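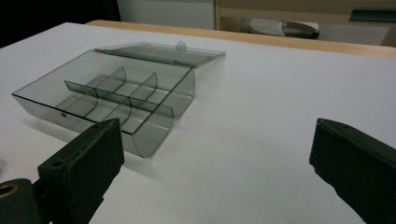 **Pre-session check, hand-held gripper, box task (lid and compartments)**
Filled in by: Faizal Osman
Site: Wurnville, white table
Method: Lamrani protocol, lid-open start
Start: 9 am, July batch

**1. Table and surroundings**

- [x] Surface wiped. Fine
- [x] Table doesn't rock
- [ ] Background matches the setup sheet – NO. Sheet says clear behind the table, it isn't. Leave as is for this batch but write it in the notes, Fladitz will ask
- [x] Light even, no hard glare on the top. Some shine off the lid, can't be helped with clear plastic

**2. Box**

- [x] Lid opens fully and stays back on its own
- [x] Hinge not split
- [x] Clasp tab still on. Check this every time, last box lost its tab and we only noticed when the success rate fell off
- [x] Compartments empty before the start
- [ ] Edges felt for sharp bits – did the lid, not the inner dividers. Do before lunch
- [x] Spare box in the cupboard

Comment: tinted clear plastic is the whole point of this one. Depth estimate goes wrong on the walls where they overlap, worst on the dividers. In the Cilell run 61 of the failed closes were put down to the lid edge being placed too low. So dont swap in the solid box because it's easier to track.

**3. Gripper fingers**

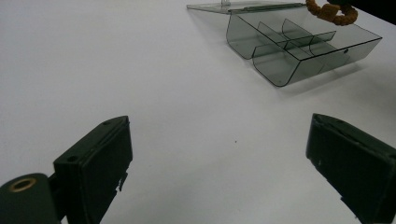
- [x] Screws in both fingers checked with the driver, not by eye
- [x] Ring insert seated, no play
- [x] Opens and closes without catching
- [ ] Edges free of chips – left finger, lower edge is rough. Not on the contact face so passed for today. Replace before the next batch please
- [x] Contact faces clean
- [x] Hands clear of the pinch point when the trigger goes. Said out loud to whoever is holding it

**4. Recording**

- [x] Disk space ok
- [x] Clock matched to the laptop
- [x] Test clip played back, both fingers in view
- [ ] Episode count in the log agrees with the folder – log says 1122, folder is 7 short. Probaly the aborted ones, need to look

**5. What we're comparing (so nobody changes it halfway)**

Start angle of the box varied by hand between episodes, lid always open at the start. Half the training set has the angle labels, half hasn't. Early result is that the labels help with closing and do nothing for picking out of the small pockets. Too few trials to say more – don't put it on the slides yet.

**Stop if:** box cracks, finger works loose, tab comes off, or the person holding gets a sore wrist. Breaks go in the log too.

**Open items:** inner dividers, left finger, missing episodes, background note to Fladitz.

Passed with comments. F.O.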